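Ditent Forums > Software > Perception & Control
Thread: Policy stops just short of the mouse when there's a pad under it

stonefruit_kp wrote:
September 27, 2020
Long post, sorry. I'm training a small imitation policy on data from a hand-held gripper with a fisheye on the wrist. The task is the dullest one I could think of: approach the mouse, close, lift, put it down on the pad. I have 90 demos, collected by me and Lachlan Niven, who has steadier hands and never lets me forget it.

Pipeline is Stonlow for logging, Zusari for the SLAM poses, then a resize and straight into training. Action space is relative end-effector pose plus gripper width. Observation horizon is two frames. Nothing exotic.

On the bare table the approach is fine. Fingers go down either side of the mouse, close, lift, everybody's happy.

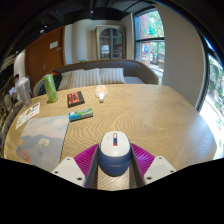 The trouble starts when the mouse begins the episode on the pad. In rollout the thing comes in beautifully, stops short of where it should close, and hovers. Sometimes it closes on air with great confidence. I've tried longer training (it now hovers with more conviction), color jitter, and a bigger encoder. Loss curves look gorgeous, as they always do right before they ruin your weekend.

Is this a perception problem or did I break something in the action labels?

mungbeam wrote:
Action labels. It's always the action labels. Did you check latency between the gripper width and the video? If width leads the image by a few frames, the policy learns to close early, and a hover is what you get when the two halves of your data disagree about when "early" is.

stonefruit_kp wrote:
I did the latency calibration in March. Nothing has changed since then.

mungbeam wrote:
I'd like that second sentence embroidered on a pillow.

Lattice_Ed wrote:
Disagree with mungbeam, as is tradition. If it were latency the bare table would be bad too. Same logger, same rig, same offset. The only thing that changes is what's under the mouse, so look at what's under the mouse. How many of your 90 start on the pad?

stonefruit_kp wrote:
Nine.

Lattice_Ed wrote:
Well, there you go.

mungbeam wrote:
Nine should still get you something. It isn't getting confused about what a mouse is, it's getting the distance wrong. Those are different failures. Post a frame from a pad episode.

stonefruit_kp wrote:
Fine. From the start of an approach, before the fingers get to it:
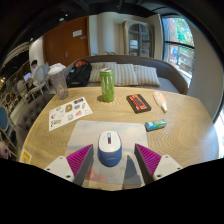

My own theory, for whatever it's worth after the March business, is that the encoder is reading height off the table texture. On the oak you get those big rippling grain rings, and as the gripper comes down they spread out in a nice predictable way. Then I put the mouse on a printed sky with soft white clouds on it, a surface with no hard edges anywhere near the thing I care about, and the finger shadows land on the lower half of the pad to make it more interesting. I can see a network deciding that it's somewhere over Nebraska.

Lattice_Ed wrote:
Ha. OK, the clouds are funny, but I'd bet on the shadows. They're the one thing near the fingers that moves with height and also depends on the lighting. Did you collect the bare table and pad episodes at the same time of day? You've got a big window on the right.

stonefruit_kp wrote:
Table ones in the morning, pad ones after lunch. I can hear how that sounds.

mungbeam wrote:
So the pad is confounded with the lighting, and we've spent this whole thread on the pad.

Lattice_Ed wrote:
We've spent it on your latency theory, but sure.

cbuchanan wrote:
Cameron Buchanan here, I maintain the Zusari exporter. Before anyone recollects anything, check your tracked poses on those nine episodes. Large low-contrast regions close to the lens give you fewer features. The tracker leans on the background then, and background that far out is poor at telling you about the last bit of travel. You can get a drift in z that looks harmless on the plot and puts every label slightly high. Your policy would then be stopping short because you told it to.

Run the exporter with per-frame feature counts turned on and plot them against z. If the counts sag toward the end of the approach, that's your culprit. You have plenty of clutter on the table to track, so I'd expect the early part to be fine.

mungbeam wrote:
So, action labels.

Lattice_Ed wrote:
Do not.

stonefruit_kp wrote:
Ran it. Episodes 1 through 8 of the pad set sag the way Cameron described. Counts are healthy up high and then fall off a shelf on the way down, and z ends up high in all of them. The last one is clean and I don't know why. Lachlan says it's because he did that one.

What do I do with the bad ones, though? Throw them out, or is there a way to fix up the poses afterward?

cbuchanan wrote:
You can try re-solving with the table plane as a constraint. There's a flag for it, documented in the sense that I once told someone about it. Wait for me to push the branch, the released version ignores the flag on fisheye input. With this few episodes I'd probably just redo them.

Lattice_Ed wrote:
Redo them, and mix the lighting this time. Put the pad down, do a handful, take it away, do a handful. Move the pad between episodes too. And collect more than nine! I'd want it close to half the set.

munro_fan wrote:
Has anyone tried this in Munro? The simulator has a cloth and pad preset, and you could generate 2000 approaches overnight without touching a gripper.

mungbeam wrote:
And then spend until spring finding out what Munro thinks a shadow is.

munro_fan wrote:
It's gotten better.

mungbeam wrote:
I believe you. I also believe stonefruit can redo the pad set in around an hour.

stonefruit_kp wrote:
Going with the redo. I'm also rerunning the latency calibration, mostly so I can come back and tell mungbeam it was fine.

stonefruit_kp wrote:
The latency was off by two frames.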